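Section 2. Setting Up the Hovov Shelf Speaker

Before you start

Unpack the speaker, the power adapter and the audio cable. Keep the carton until setup is finished – the serial number is printed on the inside flap.

CAUTION: Use only the adapter supplied. Do not run the power cord under a rug or behind a heater.

2.1 Choosing a location

1. Pick a flat, level surface within reach of a wall outlet.
2. Leave at least 145 mm of clear space over the top panel.
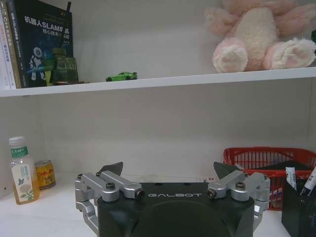

The speaker's bass port faces the rear, so the distance to whatever is behind it affects the sound. Start with a gap the width of your hand and adjust by ear. On a shelf with a back panel and another board overhead, like the white one shown, low notes will build up and voices may sound thick. Pull the speaker forward until its front edge lines up with the front of the shelf.

3. Connect the adapter to the speaker first, then to the outlet. The ring light turns amber.
4. Wait until the ring light turns white.

NOTE: If the light stays amber for more than 2 minutes, see Section 7.

2.2 Reducing rattles and echoes

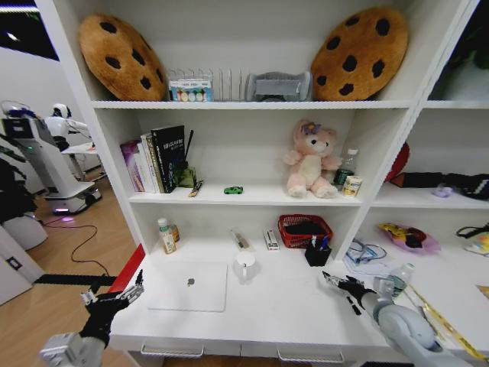

Play the test tone by holding the volume-up and source buttons together. Listen for buzzing, then lower the volume one step at a time until it stops. Light items close to the speaker are the usual cause. Cushions, such as the two cookie ones on the top shelf, do not buzz and can stay where they are. Pens and small boxes should be moved to another shelf. A row of books may stay next to the speaker if it does not touch the cabinet.

5. Fit the rubber feet if the buzzing continues. Peel off the backing and press one foot onto each corner of the base.

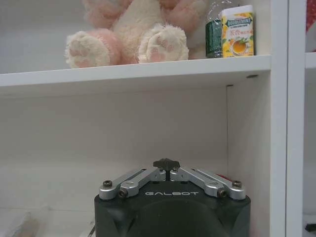 6. Play the test tone again. If you still hear a buzz, check that the power cord is not resting against the cabinet.

CAUTION: Do not cover the top panel. The amplifier cools through it.

2.3 Pairing a phone

7. Press and hold the source button until the ring light flashes blue.
8. On your phone, open the Bluetooth menu and select HOVOV 800. 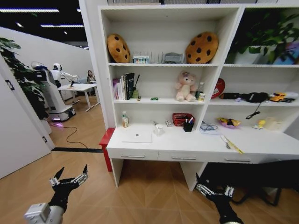 9. When the light stops flashing, pairing is complete. The speaker will reconnect by itself the next time it is turned on.

NOTE: To pair a second phone, repeat steps 7 and 8. Only one phone can play at a time.

Go on to Section 3 to set the clock and alarm.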